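**Student Project Inspection Checklist: Hand-Held Gripper, Garment Folding Unit**
Bomano Robotics Club, Abu Hammour
Inspector: Suha Tannous

**Section A. Before use**

- [x] Pivot caps seated on both fingers
- [x] Finger pads free of splits
- [x] Arms open and close without binding
- [ ] Spare pads in the Plitik box (2 required; one found)

Comment: Students are to practice on a flat garment first, with one pad on the work sheet and the other at the folded edge of the knit.

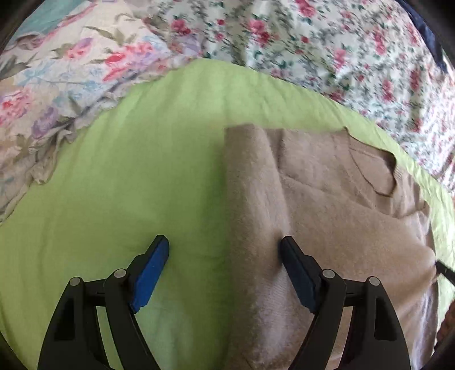 Dadance asked whether the pad check could be moved to the end of the session. It remains in Section A, and pads are also to be looked at after every 20 grasps.

**Section B. During use**

- [x] Free hand kept clear of the linkage
- [x] Jaws closed slowly on cuffs and collars
- [x] Operator changed every 15 minutes
- [ ] Log sheet signed by each operator

Comment: Ribbed cuffs are to be held between the jaws without twisting. Release fully before choosing a new grasp point. The log for July stops at entry 53 and must be brought up to date.
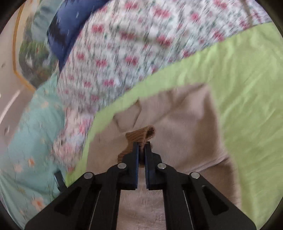

Suha Tannous replied that the missing signatures would be collected before the next session and that the unit may stay in service until then.

**Result:** Passed with two open items (A4, B4).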